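Ticket: Staneo stage piano, hum on the left output and one octave behaving oddly
Status: Closed
Product: Staneo electromechanical piano, serviced by Gosden Keyboard Repairs

Opened 10.15

Customer reports a loud hum on the left output as soon as the piano is switched on. It stays at the same pitch whatever is played, including nothing, which the customer describes as its best performance so far. The right output is fine. The tremolo works, though it has the hum to work with as well.

Also reported: the notes from middle C up to the next C are quieter than their neighbours. Customer has been hitting them harder to compensate and would like it noted that this is tiring.

10.40

Asked the customer to try another lead, another amplifier and another wall socket, in that order, one at a time. Customer changed all of them together and reported that the hum was now "different". Asked again.

11.30

Done singly this time. Lead makes no difference. Socket makes no difference. With the Elumier amplifier the hum drops a little, and with the old Dumitrescu combo it comes back in full. The Dumitrescu has a hum of its own, so we are now comparing hums.

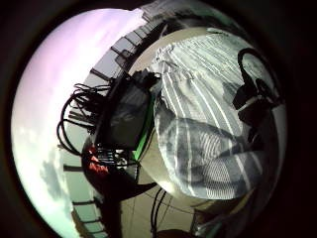 Does the hum change when the volume knob on the piano is turned right down?

It stays exactly as loud, so the noise is getting in after the volume control and the pickups are off the hook for that part of the complaint.

13.05

Piano brought in to the Gosden bench. Lid off. Left output socket has a cracked solder joint on the earth tag, which moves when the plug is wiggled. Resoldered. Hum gone on both amplifiers, apart from the contribution the Dumitrescu insists on making.

The smoothing capacitor next to it is marked 200 volts and is the correct part. Tested and left alone. A previous repairer had fitted a 100 ohm resistor where the Staneo drawing asks for 200. Replaced it. I can't say it did any harm, but it was annoying me.

14.20

On to the quiet octave. The pickup rail is held by 6 screws and the middle pair had worked loose, letting the rail sag away from the reeds. Raised it, tightened everything, set the gap again with a feeler gauge. Levels now even across the keyboard. Two notes in that octave were also flat, presumably from all the hitting. Retuned.

15.50

Customer played it for a while in the workshop and agreed the hum had gone. Then said the piano now sounded "a bit clean". Explained that the tone control was at full treble. Turned it down. Customer happier.

Advised a service of the Dumitrescu combo. Customer says that one has character. New ticket to be opened when the character gets worse.

Parts: one resistor. Labour as quoted.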